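The Drudel group at Lanholm has completed the first round of cloth handling for the Korletey training set. The round closed in December with 1000 recorded attempts, of which 879 were accepted. A short summary for partners follows.

Each attempt is recorded from hand-held grippers. An attempt is accepted when the cloth stays in view from first grasp to release and both tracks share the same clock. Adom Owusu and Kimie Nomura reviewed every recording before it was counted.

Blue cloth on the bed, bedroom set:
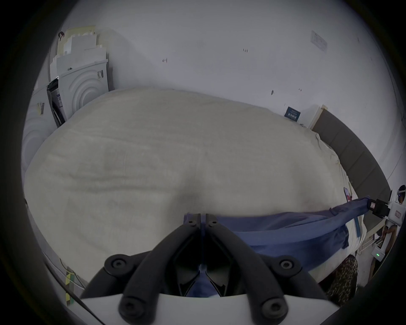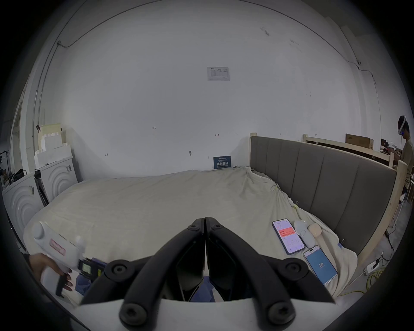
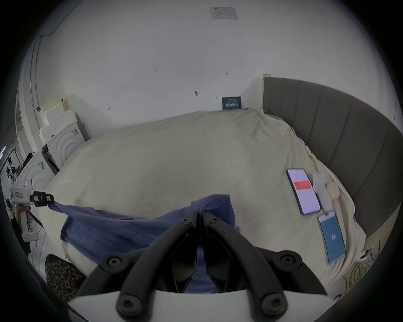

Most rejected attempts failed on timing. In 100 of them the two tracks had drifted apart and could not be lined up again. The remainder were stopped early by the operator - these are kept in a separate folder and will not be used for training.

Operators are asked to vary the starting position of the cloth between attempts and to avoid smoothing it by hand. A model trained only on tidy cloth performs poorly on anything else, as our spring trial at Garnton showed.

The second round will add towels and pillowcases. Lamisi Lamptey has set aside 128 attempts from the first round as a fixed test group, and no one working on the model has access to them.

Requests for the recording guidelines may be sent to Hayley Marsden. The current version replaces the one shared before the Garnton trial - please discard earlier copies.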